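Chapter 4
Cups, Glasses and Tumblers: Sorting and Setting Out

In the chapter before this one we worked with plates and bowls, which are patient objects. They are wide and low, and they can be stacked without much thinking. Drinkware asks for more care. A cup is tall for its width, it rolls when it lies on its side, and two cups of nearly the same color can have different weight and different thickness at the base.

The method in this chapter comes from the canteen course of Yoshinori Miyazaki, who taught it for many years at the Londari training kitchen. His students received a mixed box of 24 cups and had to set them out on trays. He did not permit them to begin with the tray. First they had to look at every cup and decide three things: the material, the shape of the base, and whether the cup can stand safely beside its neighbor.

Mixed cups are the normal case in a shared kitchen. Glass and plastic come together, clear pieces stand next to amber and green ones, and a measuring cup often finds its way among the drinking cups.
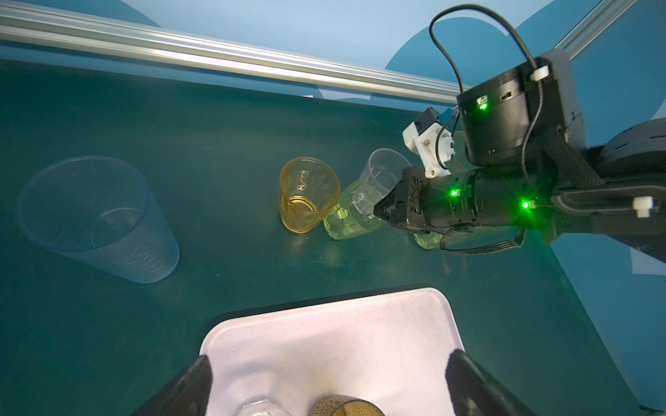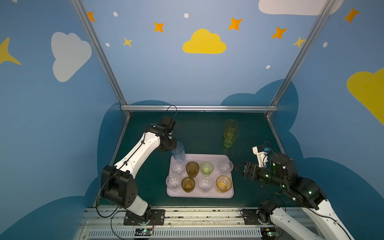 Let us fix some words before we continue. A "tumbler" in this book is a drinking glass without handle or stem. A "row" always goes from left to right, as seen by the person who sets the tray. "Upright" means that the cup stands on its base with the mouth up - some hotels store their glasses with the mouth down, and we will speak about this in section 4.3.

A cup which lies on its side should be raised before the cups near to it are moved. Hold it low on the body, not at the rim. For faceted glass the grip is easy, but smooth plastic can slip, and a large plastic cup of 400 ml or more is better taken with the whole hand.

Section 4.1 treats the choice of tray. Section 4.2 explains how to plan two rows by color, and why Kohei Hirano prefers to plan them by height. The exercises begin on page 116. For the first one you will need a tray, eight cups of at least three kinds, and a dry cloth.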